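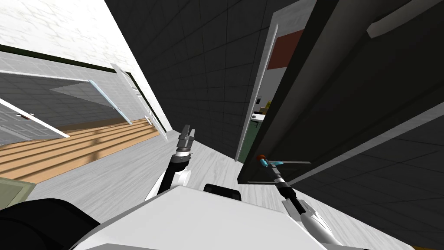 Rendered view: a door partly open, with an orange-red knob at the tip of the handle.

Filed under: Draughts, doors and windows

Varkdale Old Houses list
May 13, 2026
Re: Cold hallway, where to start?

> We moved into an end terrace on the hill last July and the hallway
> was freezing all winter. A firm called Peixoto has quoted us 2000
> for a new front door and frame. The old door is solid but it has
> dropped on its hinges and you can see daylight down one side.
> Is a new one worth it, or should we try strips first? We also have
> a letterbox that rattles whenever a lorry goes past.

I would try the strips first. We had the same trouble in our last house and spent 80 on the front door in the end, including the paint.

Before you buy anything, sort out the hinges. If the door has dropped, the gap will be uneven and no strip will fill it properly. Take out the top hinge screws one at a time and see whether they still bite. Ours didn't. I plugged the holes with glued dowel, left them overnight and put in longer screws, and the door came up enough to close without a shove.

For the sides and top we used a brush strip in a metal carrier, the Clilik one. The foam kind is cheaper but ours went flat by the second winter. Cut the carrier with a hacksaw and pull the brush back a little first so you don't chew the end off. At the bottom you need to know how far out of level the step is – ours was worse than I thought and I had to plane the door.

The letterbox is easy. A flap with a brush on the inside cost less than anything else we did and stopped the rattle as well.

If the frame itself is rotten that is a different matter. Push a screwdriver into the foot of each post, near the step. If it goes in without effort, get a second quote, and ask whether they will splice in new timber at the bottom and keep the rest. A neighbour had that done for 1000.

I have half a roll of brush strip left over if you want it. It's black and you would need to collect.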